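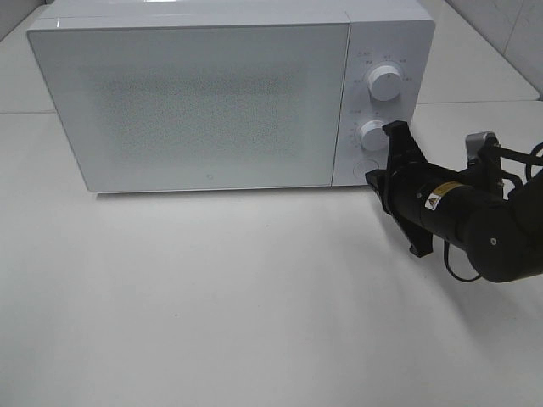
Unit 3. Countertop microwave ovens with manual controls

A manual-control oven separates two functions that a keypad model combines: selecting the power level and setting the time. Each has its own rotary control, and neither requires a display. In the layout used for this unit, two round white knobs are stacked in a narrow strip to the right of the door. The upper one has a ring of small printed labels set in an arc around it, the lower one has small numerals along its left edge, and the round door-release button is under both. Students should be able to sketch this layout from memory and name the part behind each control before the bench session.

3.1 Power selection

The power knob does not change the strength of the field in the cavity in most transformer-type ovens. It changes the fraction of each cycle during which the magnetron runs. At the highest setting the magnetron runs continuously. At a middle setting it switches on and off over a period of several seconds, while the fan and lamp stay on throughout. An average output of 500 W in an oven of higher rating is therefore an average over the full cycle. A short heating run at a low setting can end before one cycle is complete, and its result should not be used for calculation.

Inverter ovens reduce output in a different way and are covered in Unit 4.

3.2 Timer

Mechanical timers are driven by a spring or by a small synchronous motor. In both types the knob is also the switch: turning it away from zero closes the timer contacts, and its return to zero opens them and strikes the bell. Many timers have a compressed scale for longer times, so equal angles do not mean equal minutes. For short settings, turn the knob past the wanted mark and bring it back. Record the time with a separate stopwatch in all exercises.

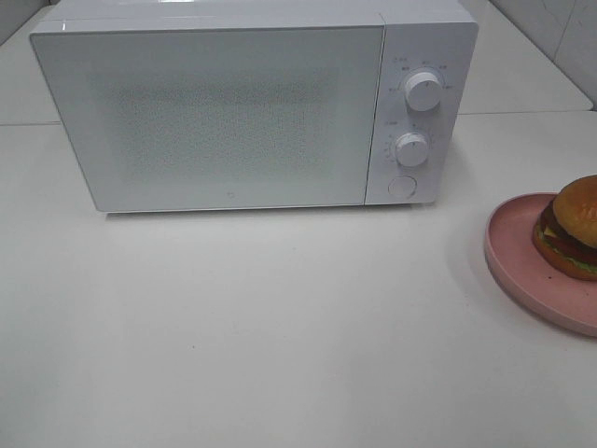

If the door is opened during a run, the behavior of the timer depends on its drive. A spring timer may continue to count down. A motor timer normally stops with the supply and resumes when the door is closed. Check the manual for the unit on your bench and write the type in the header of your worksheet.

3.3 Door and interlocks

Pressing the release button moves a lever, which lifts the door hooks out of their slots. The same movement operates the interlock switches before the door can separate from the frame. A further monitor switch is wired to blow the fuse if a primary interlock fails closed. Interlocks are not to be bypassed, taped or tested with a tool. The outer case stays on in this course.

Common faults to report:
- Button sticks in or does not spring back
- Door has play when latched
- Hook broken or cracked
- Lamp stays off with door open (on models where it should light)

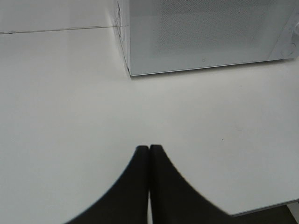

Ifeoma Jibrin
Instructor, Household Equipment, Greltance Technical College
2019-04-08

3.4 Viewing window and screen

The window is a perforated metal screen between clear layers. At 2.45 GHz the wavelength in air is 12.2 cm, very large compared with the holes, so the screen reflects almost all of the energy. Visible light has a far shorter wavelength and passes through. From outside, the dot pattern gives the panel a gray, grainy look, and with the lamp off the interior is hard to make out. A torn or punctured screen takes the oven out of service.

3.5 Placement

Put the oven on a flat, level surface with the feet in contact. Keep side openings clear. Clearances vary by model and are given in the manual; use the larger value if two are listed.

3.6 Exercise

1. Put 400 g of water in a glass bowl and stir. Record the starting temperature.
2. Heat at full power for the time on your worksheet.
3. Stir, then record the final temperature within ten seconds.
4. Calculate absorbed power from mass, specific heat, temperature rise and time. Neglect the bowl.
5. Repeat at the middle setting with fresh water.

Worksheets go to Lawal Nwachukwu by the end of the lab.

Shares: 23 | Comments: 3

Related handouts
Unit 2. Electric kettles and thermostats
Unit 4. Inverter supplies
Reading a rating plate
Cleaning agents for painted and plastic surfaces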